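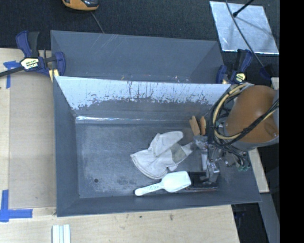

The shift lead at Drondlow asked us early on why a cell that only moves small items between two bins needed written rules at all, given that the arm already has a stop button. Our report is an answer to that question.

Scope

The project reviewed working practice at the bin-picking cell in the Tullstead laboratory and drafted a house standard for student use. Lopes supplied its operator checklist for comparison. The draft was tested over 9 sessions in October.

Findings

Bins shall be clamped to the table before the arm is powered. A bin that shifts during a reach puts the gripper against a wall — the most frequent fault in our log. Clamp handles must stay clear of the cable loop at full extension.

Tape marks on the table are reference positions. They may be replaced only by the person who signs the setup sheet.

No hand enters a bin while the arm is enabled. The keep-out distance is set at 800 mm, and 2 students must be present for every run.

Open items

The Inar software logs stops but does not record their cause. Until this is changed, causes are to be entered by hand on the setup sheet.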